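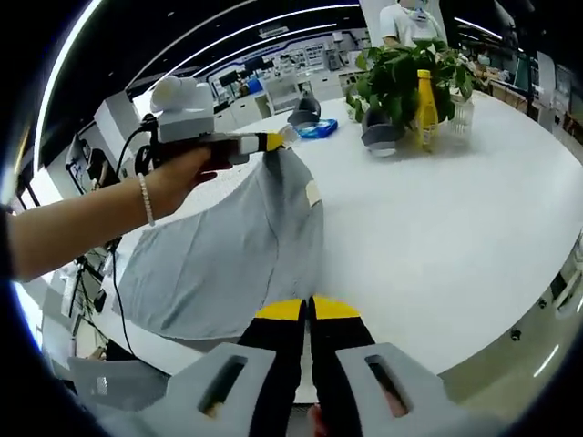
Why does the Gida watering timer skip the morning run when the evening one works perfectly well?

The morning run is skipped when its start time falls inside the timer's rest period, and the rest period is set separately from the watering times, in its own little menu.

Posted in April by Ritu Kashyap
Filed under: Garden & Outdoors > Watering > Solved tickets

Ticket 919, Tedbridge allotments, Gida timer with 2 outlets

Hello all, and thank you for bearing with me on this one. I've written up everything we tried, including the bits that led nowhere, as I know a few of you have the same timer on your own taps and may be scratching your heads over it.

Sushil Kandpal first wrote in to say that his broad beans were getting their evening water at half past seven but nothing at all at six in the morning. He'd gone down early with a flask to watch, bless him, and the display lit up at six and then went back to the clock without so much as a click from the valve.

We began with the batteries, as one does. New ones made no difference. Then I asked him to take off the hose and clean the small mesh filter where the timer screws on to the tap. There was a fair bit of grit in it — he sent me a very thorough account of the grit — and the evening flow was better afterwards, but six o'clock came and went just as before.

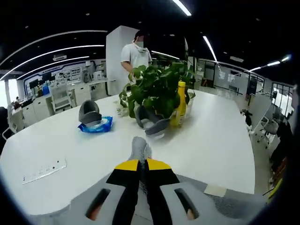 Next I had him swap the hoses over, so that outlet 1 fed the beans and outlet 2 fed the strawberries. The missing run stayed with the six o'clock programme and didn't follow the hose, and at that point I was happy to stop blaming the valve.

Sushil then read me the settings over the phone, one screen at a time, which took us 18 minutes and was rather a nice chat besides. On the screen marked REST he had 22:00 to 06:30. He doesn't remember setting it, and I suspect it came from a previous season. We moved the end of it to 05:30, pressed the round button until it beeped, and left everything else alone.

Update, the following morning, 6.20: Sushil rang from the plot to say both beds had been watered and his boots were soaked. I've asked him to keep an eye on it for a while longer before we call it finished.

If you do a full reset instead, please write your programmes down first. The reset clears the lot — watering times, clock and all — and you'll be standing there in the drizzle trying to remember whether the strawberries had ten minutes or fifteen.

Status: solved, left open for replies.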